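Plirdale Home & Hobby Board > Toys and Textiles > Cleaning and Repair

Thread: Purple plush with white paws, wash or spot clean?

dulce_alvarado
5 May 2023
I have a lavender plush that needs cleaning before it goes to my niece. I can't decide if it is a bunny or a mouse. The tag was removed by whoever had it before me, so no washing instructions. The fur is the short fuzzy kind and it has gone flat on one side. There is a gray mark under the chin that I think is old food.

My main worry is the paws. They are white with brown-red pads and I don't want the pad color going into the white. The purple could run too.

I also need to decide on a surface for drying it. I have a big white table that gets decent air, and I could lay it there on a towel.
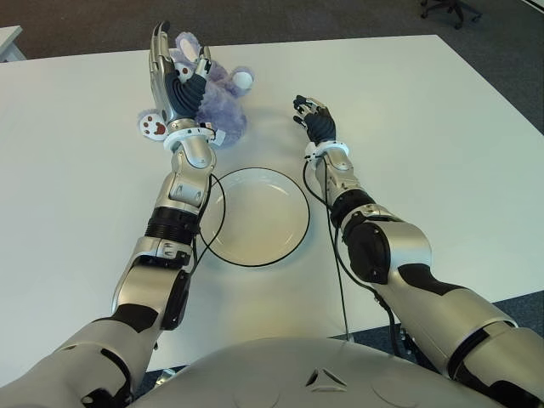
The plush on the white table, lying on its side. Plate is the plain one with the black rim.

Has anyone washed one like it? Machine, sink, or leave it alone and use a cloth?

gumaro_b
Machine, cold, inside a pillowcase with the end tied. Gentle cycle, low spin. I have done 40 or more of these for the church sale and lost one, and that one had a music box in it that I missed. Squeeze the belly first.

E. Painemal
I would not machine wash it. Brown-red next to white is the worst combination for bleeding. Take a white cotton cloth, wet it with cold water and a drop of dish soap, and press it on one pad for a minute. If color comes off on the cloth, you have your answer — surface clean only.

Do the same with the purple, somewhere on the back.

gumaro_b
The cloth test is fine but it makes people too careful. Most of the newer ones are polyester and the color doesn't move in cold water.

E. Painemal
Most. She doesn't know how old it is and there is no tag. I had a Wumham rabbit with red feet that turned pink up to the knees. It was a cold wash too.

iraishinojosa
Mouse, I think. The ear is lighter on the inside, and my daughter's mouse is like that.

For the flat fur, wait until it is completely dry and use a soft pet brush. Short strokes, one direction, then the other. Don't brush it damp, it mats.

Abundio Nava
Drying is where people go wrong. The outside feels dry the next morning and the stuffing is still wet. Mine took 50 hours in July with a fan on it. Use a rack if you have one. A towel on a table holds the water underneath, and you have to keep turning it.

dulce_alvarado
Thanks. I did the cloth test on one paw and got a faint brown smear, so no machine. The purple gave nothing.

No rack here, so it will be the towel. I can turn it.

gumaro_b
Faint could just be dirt. Test the same spot again before you rule it out.

dulce_alvarado
Did it again, still brown. Fainter, but it's there.

gumaro_b
Fair enough. Surface clean then.

E. Painemal
Do the chin first and the paws last, with a fresh cloth for each paw. Go easy on the water. If the mark is food, a little baking soda paste left on for 35 minutes usually lifts it. Wipe it off with a barely damp cloth.

iraishinojosa
Baking soda left a white crust in ours that took forever to brush out. I'd stick with the dish soap.

dulce_alvarado
Going with soap first. I'll post again when the chin is done.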